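In Praise of the Plain White Table
By Marjorie Pilkington
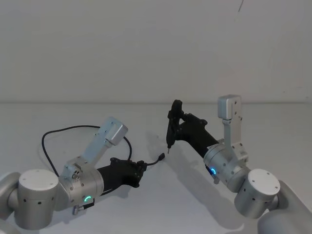 Reading time: under a minute (162 words)

I have come around, rather late in life, to the plain white table against the plain pale wall. For years I believed a table ought to greet you with something, a runner or a bowl of lemons or at the very least the mail, and ours in Clillholm greeted everybody with all of it at once (you had to move the lemons to find the mail, and the mail to find the butter).

Then one Friday in May I cleared the whole thing off to wipe it down and couldn't bring myself to put anything back. The light came across it so nicely! You could see the faint line where the top met the wall, and every little shadow, and I drank my coffee standing there like a visitor.

My sister says white shows every crumb, and she is right, it does. I wipe more than I used to. But I like knowing where the crumbs are, and I like sitting down to a jigsaw or a letter without first having to dig out a place for my elbows. The lemons live in the refrigerator now, and they keep longer there anyway.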